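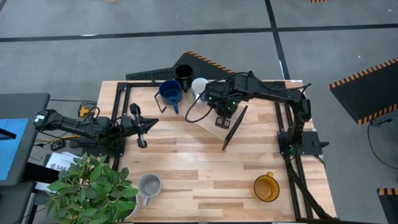
The rulebook that didn't ask

3 min read

Hovine's new guide to shared robot benches runs to 2735 words, and the word "mug" isn't in it. That bothers Teodora Popescu, who has spent most of her career writing test procedures for two-armed cells.

"It tells me where the hazard tape goes," she says. "Fine. Then it says household objects must be 'representative.' Of what?"

Good question. The guide wants 1000 logged grasps before a lab may call a task reliable – but it never says whether the handle has to face a different way each time. A team could leave one cup in one spot and pass.

Elin Lloyd, who helped draft it at Kideter, calls it a floor that labs can build on. Maybe. I have read plenty of floors. Workasine signed up in March and still keeps its own, stricter checklist, and I know which one I'd trust near my fingers.

Last updated: 5 May 2021

Contact the magazine | © Inthanon | Back to top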